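Enregistrer des démonstrations avec une pince à main : le guide du club robotique de Vivville

Mis à jour le 22 août 2022
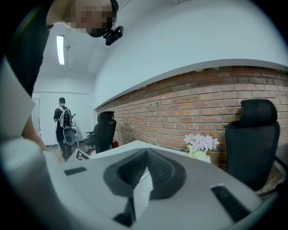
Avant de commencer

On lit partout que quelques démonstrations suffisent pour apprendre une tâche à un bras. Au club, nous avons essayé, et je reste réservé. Nos 75 premières prises, faites par quatre élèves qui avaient chacun leur façon de saisir un gobelet, ont donné un modèle qui hésitait devant tous les gobelets. La méthode ci-dessous est celle que nous suivons depuis avril. Elle est plus lente et elle ennuie tout le monde.

Il vous faut une pince à main avec sa caméra, une caméra frontale, un marqueur imprimé sur carte rigide, une table dégagée et un carnet. Le carnet compte plus que le logiciel.

Étape 1 – Choisir une tâche minuscule

Prendre un gobelet, le poser sur une soucoupe, lâcher. Si votre équipe propose de « ranger la table », refusez. L'équipe Buddale a voulu ranger la table l'an dernier et n'a rien pu présenter au concours Mohammadi.

Étape 2 – Placer le marqueur

Posez la carte à plat, côté imprimé vers le haut, et fixez-la avec du ruban mat. Une carte qui rebique fausse l'échelle de toute la série. Évitez le papier plastifié : sous un néon, le reflet mange la moitié des carrés.

Étape 3 – Calibrer, puis recommencer

Filmez le marqueur en tournant lentement autour, de près puis de loin. Lancez le script de calibration de Vovlow (c'est le nom de notre dépôt, ne cherchez pas d'explication). Le script affiche « OK » très facilement. Ne le croyez pas sur parole : mesurez au réglet un côté du marqueur et comparez. Si l'écart dépasse un millimètre, refaites la vidéo.

Étape 4 – Synchroniser les deux caméras

Démarrez la caméra frontale, puis celle de la pince, et tapez une fois dans vos mains devant les deux objectifs. L'horloge interne est censée rendre ce geste inutile. Chez nous elle dérive, donc on tape.

Étape 5 – Enregistrer

Une prise, un fichier. Partez toujours pince ouverte, approchez sans à-coup, marquez un arrêt avant de fermer. Déplacez le gobelet entre deux prises, sinon le modèle apprend une position et rien d'autre. Changez d'opérateur toutes les vingt prises et notez-le dans le carnet.

Étape 6 – Trier

Sur 690 prises, nous en avons gardé 301. Sont parties celles où le marqueur sortait du champ, celles où la main cachait l'objet, et toutes celles que deux relecteurs jugeaient différemment. On peut trouver cela sévère – je trouve que c'est encore trop indulgent.

Étape 7 – Tester sans tricher

Gardez un gobelet que le modèle n'a jamais vu et une position jamais filmée. Annoncez le nombre d'essais avant de lancer le premier, et inscrivez les échecs. Quant à l'objectif de 2000 prises que certains clubs affichent, demandez-leur combien ont été relues.

Les fiches de prise vierges sont dans l'armoire de la salle, deuxième étagère. Merci de les remplir au stylo.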